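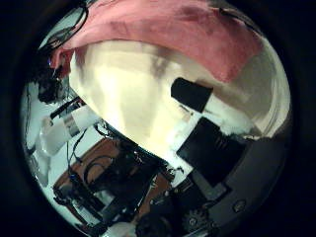

Segundo Bo-ram Um, num comentário à versão anterior desta página, a maior parte das falhas de fecho da garra vem de cabos mal encaminhados no pulso, e o procedimento devia começar por aí e deixar a engrenagem para depois. A ordem foi alterada nesse sentido. O resto mantém-se, com pequenas correções.

Manutenção do pulso e da garra — célula Virum

Aplica-se à célula de dobragem de panos, com a câmara grande-angular montada no pulso. Tempo previsto: 18 minutos, sem contar com a substituição de peças.

Material necessário

Chave de parafusos adequada aos parafusos da carcaça
Pincel seco de cerdas macias
Pano que não largue pelo
Abraçadeiras de velcro estreitas
Lanterna pequena
Ficha de manutenção da célula

Antes de começar

Leve o braço à posição de serviço pelo menu do controlador e espere que pare. Retire os panos da zona de trabalho. Desligue a alimentação no quadro, coloque o cadeado e confirme que o controlador não responde. A carga residual demora quase 3 minutos a descarregar — não toque na placa antes disso.

Passo 1. Cabos

Siga cada cabo desde a placa de circuito até ao ponto onde sai do pulso. Procure vincos, isolamento gasto e conectores meio soltos. Empurre cada conector até ao fim do encaixe, segurando pelo corpo e nunca pelos fios.

Rode o pulso à mão, devagar, até aos dois limites. Nenhum cabo deve ficar esticado nem entrar no espaço da engrenagem. Se sobrar folga, junte os cabos com velcro. As abraçadeiras de plástico apertam demasiado e já nos obrigaram a trocar um feixe completo em setembro.

Passo 2. Placa

Passe o pincel seco sobre a placa, sem fazer força nos componentes. O pelo dos panos acumula-se entre os conectores. Não use ar comprimido, que o empurra para dentro da carcaça.

Passo 3. Engrenagem

Ilumine os dentes com a lanterna e rode a engrenagem uma volta completa. Retire fios e pelo com o pincel. Um dente lascado obriga à troca da peça; o desgaste uniforme só se anota na ficha. Não aplique massa lubrificante nesta engrenagem, que trabalha a seco.

Passo 4. Parafusos e carcaça

Verifique o aperto dos parafusos da carcaça. Se algum rodar sem resistência, retire-o e examine a rosca antes de o voltar a montar. Os de substituição estão na gaveta Cordier, junto à bancada.

Passo 5. Câmara

Limpe a lente com o pano, do centro para fora. Não mexa no suporte. Se o suporte tiver saído do lugar, é preciso repetir a calibração completa — pedido a Ok-hee Chae.

Ensaio

Retire o cadeado, ligue a alimentação e corra o ciclo de teste a velocidade reduzida. Faça 6 aberturas e fechos sem carga e depois dois com um pano. Ruído irregular no fecho indica, em regra, um cabo a roçar: volte ao passo 1.

Anote na ficha a data, as peças trocadas e o resultado do ensaio.

Última revisão: 6 de abril de 2022, Roswitha Eder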